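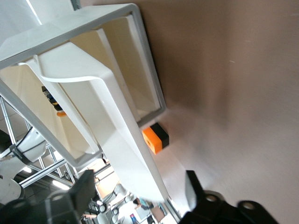
Wrist view on the Dravell fingers, open, next to the white bracket and the orange and black block.

I swapped the Purves parallel gripper for the Dravell one in February and have been running both against the same fixture. These are notes on the wrist camera side of it, as the force numbers are going in a separate post.

The Purves fingers are slim and sit far apart, so they take up very little of the picture. The Dravell fingers are thick black blocks with a lobed base and they fill both bottom corners when open. I expected that to hurt. For the coarse approach it made no difference. For the last few centimeters it did: the policy controller lost the block more often when it was low and to one side, and I had to move the camera mount back by 6 mm and tilt it down slightly before the two grippers were comparable.

The mount itself is a printed part from Skundomico. It has four screw positions and only the rear pair clears the Dravell body. If you order one, check the revision, as the older drawing shows the slots on the wrong side.

Exposure was the bigger problem. White parts under overhead light clip badly on this sensor, and auto exposure then pulls everything else around as the wrist turns. I locked it to 1000 microseconds and fixed the gain. The shaded inside corners are darker than I would like but the edges stay put between moves, and edges are what the tracker uses. White balance is also locked. The tan surface used to drift toward pink halfway through a run.

Pato is the controller I have been using for both. It handles the tool change with a single config file, apart from the finger offset, which it reads once at startup and then ignores. Kirsty Forsyth found that one after I had spent an evening recalibrating the wrong thing. Restart the process after editing the offset.

Logged grasps so far: 1765, both grippers together. The Dravell closes slower and holds thin flat parts better. The Purves is still easier to get into narrow gaps, and I would keep it for anything that has to reach behind a rim.

Next on the list is a shorter finger for the Dravell - same hole pattern, less bulk at the tip. I also want to try the camera rotated by 90 degrees, if the cable will reach.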